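**Speaker notes — Gathering Garment Examples in Private Homes**
Presenter: Hsin-yi Ko, Risia project
Session chair: Maarten Coppens
Slot: after the morning break. Keep questions for the end.

**Opening**

Thank the chair and the host institution. State the subject in one sentence: how the Risia project gathers examples of people handling clothes, and what we have changed in our procedure since the pilot.

Acknowledge Disham, our partner for recruitment and home visits, and Dervishi, who maintain the storage and review system. Both have colleagues in the room.

**Slide 2: Why homes**

Our first examples came from the laboratory at Prestitz. The table was always the same height, the lighting was fixed, and the garments came from one shelf. A model trained on that material folded well at Prestitz and poorly elsewhere. The errors clustered in two areas: grasping cloth on a patterned background, and finding edges in strong daylight.

We therefore moved the work into ordinary bedrooms. Participants use their own clothes on their own furniture, and they are asked not to tidy up beforehand. Window light is left as it is.

(Pause. If the audience is mainly from industry, mention that the consent form covers the room as well as the person.)

**Slide 3: The protocol**

A session has 3 parts: a short practice period, the recorded examples, and a review with the participant. Every example begins with the garment laid flat and both grippers open above it. The operator then completes one named task — fold, turn, or hang — and returns to the starting posture.

Padded garments deserve particular attention. They spring back after being pressed, their seams resemble folds, and a closed zipper resists bending in one direction more than the other. Operators are instructed to work from the sleeves inward and to let the filling settle before the next grasp.
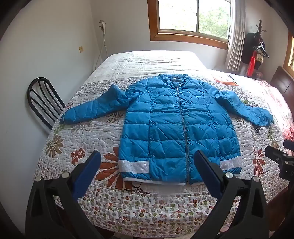 The operator is also asked to keep a steady pace. In the pilot, experienced staff became very fast, and their recordings were difficult to learn from. We now tell operators to move as they would when showing the task to a new colleague. Hesitations are kept. A dropped sleeve that is picked up again is kept as well, and it is marked as a recovery.

**Slide 4: Volume and review**

Read the figures slowly.

- Target for the current phase: 2000 accepted examples
- Accepted to date: 800
- Maximum attempts per garment in one session: 5

The limit on attempts was introduced at the request of Disham. Repeated folding of a single item added little variety, and participants found it tiring. When the limit is reached, the operator moves to another garment or another surface.

Each example is checked by two reviewers. The first confirms that the task was completed and that the grippers remained in view during contact. The second checks the written label. Where they disagree, the example is held back until the monthly meeting.

**Slide 5: What we would do differently**

Be direct on this slide.

The label list was too long at the start. Reviewers could not agree on the difference between "straighten" and "smooth," and both have been merged into one label. Earlier examples are being relabeled by hand, and this work will continue into November.

We also underestimated bulky outerwear. The pilot was dominated by shirts and towels, as these were easy to schedule and quick to complete. Session plans now require at least one padded or lined garment per home.

**Closing**

State that the operator instructions and the label list are available on request through the Risia office. The recordings themselves remain restricted under the consent terms — if asked, refer to the Dervishi access policy and do not estimate a release date.

Hand back to Maarten Coppens for questions. Backup slides on gripper calibration follow the final slide.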